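Speaker notes: Writing rules for a simulated pick-and-place cell
Limley workshop, 29/07/2018
Slot is 20 minutes plus questions. Skip the part in brackets if running over.

Opening
Thank the hosts. Say which group I'm from (Serex, simulation side) and that the talk covers house rules, the ones we use before any arm program leaves the simulator. We are not a standards body. Where a published standard applies on your site, it comes first and our rules sit under it.

Ask for hands: who keeps a written list of what must be true before a simulated run counts? Wait for the answer before going on.

Slide 2: Why we wrote them down
In January we went back over 581 simulated runs from the Liveck project. We found 79 we could not use as evidence of anything. The programs may have been fine. The records were missing the scene version, the object list, or the gripper settings, so we had no way to run them again. That was a lot of compute time for nothing.

We now have 9 rules. They fit on one page. I'll only go through the ones people argue with.

Slide 3: Rule 1, the scene is part of the record

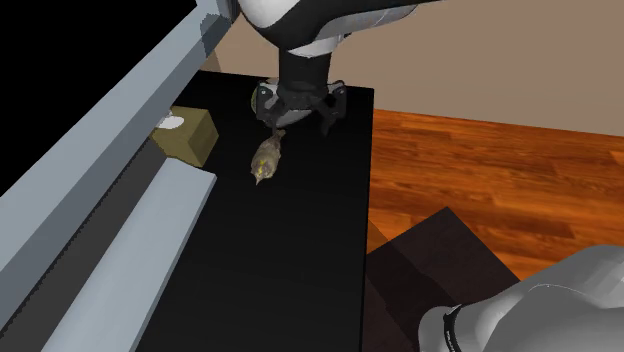
Simulated cell, gripper above the black tabletop.

Save the whole scene with the run. That means the table, the side structure, the floor, every loose object, and anything standing next to the table. People save the arm program and the target object and leave out the rest. If the arm can reach it, it goes in the file.

Object shape matters here too. A cube is easy. The mottled piece under the gripper is long and comes to a point, and its collision shape needs to be checked against its visible shape. Rule 1 says both are stored, and the person signing off has looked at them together.

Pause here. This is where the question about file size comes up. Answer: store each object once, give it a version number, and refer to it by that number.

Slide 4: Rule 3, state the clearance
Every program states its smallest allowed distance to fixed structure, in millimeters, for the full arm. The gripper alone is not enough. The forearm and wrist can pass close to a side panel while the fingers are well clear of it. Write the number in the header, and have the simulator stop the run if it is broken. A warning in the log doesn't count as a stop.

[Optional: the Nyaga cell used one clearance for everything. It was simple to check but it shut off a good part of the table. They now use two values, one for travel and one for the last part of the approach.]
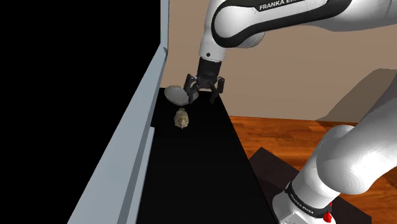

Slide 5: Rule 4, neighbors
For each grasp, list the nearest object that isn't the target and say what the fingers may do near it. There are three permitted entries: no contact, light contact allowed, or move it first. Leaving the field blank fails the review. Reviewers dislike this rule at first because it takes time. Keep it anyway.

Slide 6: Rule 7, how many runs
Over 400 runs with varied start positions before a program goes to hardware. Someone will ask where the number comes from. We picked it for our own parts and our own arms. Pick yours, write down how you got it, and don't lower it the week of a deadline.

Failed runs stay in the set. Do not delete and rerun.

Slide 7: What the rules don't cover
Simulation review does not replace the risk assessment for the real cell. Say this slowly. Friction and cable drag are both weak spots in our models, and first hardware runs are still done at reduced speed with a person at the stop button.

Close
The one-page sheet is on the table by the door. Take questions. If there are none, go back to slide 5 and ask how others handle neighbors.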